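Zirnar Two-Arm Folding Station — Class and Club Package

Item code: ZR-103
Category: Teaching equipment, student robotics
Supplied by: Stukik Educational Equipment
Status: Available to order for the coming school year

The Zirnar Two-Arm Folding Station is a tabletop teaching platform for student robotics clubs and upper-level engineering classes. It was developed for the Stosuvum Garment Folding Challenge, in which student teams program a pair of arms to fold a piece of clothing on a plain work surface. The station may be used for competition practice, for coursework or for independent student projects.
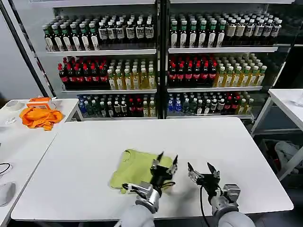

OYEWOLE TECHNICAL COLLEGE, December — The Oyewole student robotics club has adopted the station as its main platform for the present season. The club works with a lime-green garment on a white table, using both arms. Its faculty advisor, Chepkoech Obura, has prepared a course outline from the club's program, and the outline is supplied with each order placed by a school.

"Students arrive expecting the programming to be the difficult part," Ms. Obura writes in her introduction to the outline. "They soon find that cloth does not keep its shape between one attempt and the next, and that their records must be good enough to show where an attempt began."

Course outline

The outline is divided into 7 units. The opening units cover safe operation, manual control of each arm and the movement of both arms over a shared work area. Cloth is introduced in the third unit, beginning with a single fold along one edge. Students then proceed to a full garment. The final unit is reserved for a team project, which is presented to the class with a written report.
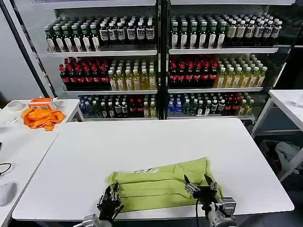
Teams are expected to keep a log of every attempt, including those that are stopped early. A blank log sheet is provided in the instructor folder. It has spaces for the starting position of the garment, the program version, the names of the operators and a short statement of the result. Instructors may shorten the sheet for younger students, but the program version should be kept in all cases.

Grippers

Each arm is fitted with a two-fingered gripper. The finger assemblies are attached with screws and can be removed for cleaning or replacement. Students should not adjust the finger assemblies while the arm is powered. Replacement fingers are sold in matched pairs under item code ZR-985 and should be installed as a pair.

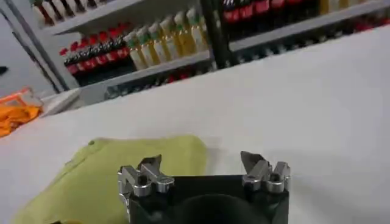
Open gripper beside the practice cloth, seen from the wrist camera.

Wrist cameras and recording

A small camera on the wrist provides a close view of the fingers and the work surface. Recordings are saved by session and may be played back at reduced speed for class discussion. Schools are asked to follow their own policies on student images when recording in shared rooms — the camera view may extend well beyond the table.

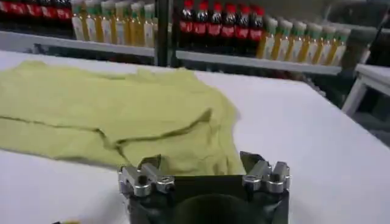

Wrist camera view with the garment spread unevenly on the table.

Included with each station

Two arms with grippers
Wrist cameras and mounting hardware
Control software with a license for one classroom
Instructor folder, course outline and log sheets
One set of practice garments

The table and the control computer are not included. A flat, matte surface is recommended. Cables should be long enough to follow the full movement of each arm and should be checked at the start of each session.

Price and ordering

The station is priced at $1,025 per month under the school-year lease. Purchase prices are provided on written request. Orders must be placed by a school, a college or a registered student club with a named faculty advisor. Stukik does not lease this item to individual students.

Registration for the Stosuvum challenge is handled separately by the organizers and is not included in the lease. Teams entering the challenge should confirm the current garment rules before ordering additional practice sets.

Related items: ZR-985 replacement finger pair; practice garment set; additional classroom software license.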